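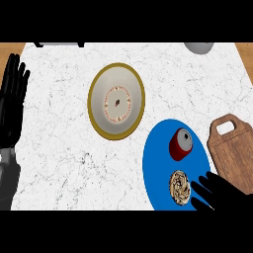
Print this page
E-mail this release

Plurinon Opens Simulated Kitchen to Remote Operators

May 17, 2019 - Plurinon today released Clandeck, a simulated kitchen in which a person steers a pair of robot hands from a desk and the robot learns from what it was steered through. The first task set, Hoàng, covers 20 tabletop chores of the sort most people finished learning by age 8.

Hoàng ships with 3,237 recorded demonstrations. Operators work both hands at once, moving things like cans and pastries among plates and bowls on a rendered marble counter. Failed attempts are kept and labeled, and there was no shortage of material.

"I have moved the same pastry 2,000 times and still have not been offered coffee," said Hậu Huỳnh, who leads demonstration work at Plurinon. "The last few hundred were pretty good - the early ones we use for training new operators."

Clandeck is available now to research labs. Support for the Brillora glove controller is planned for December.

Print | E-mail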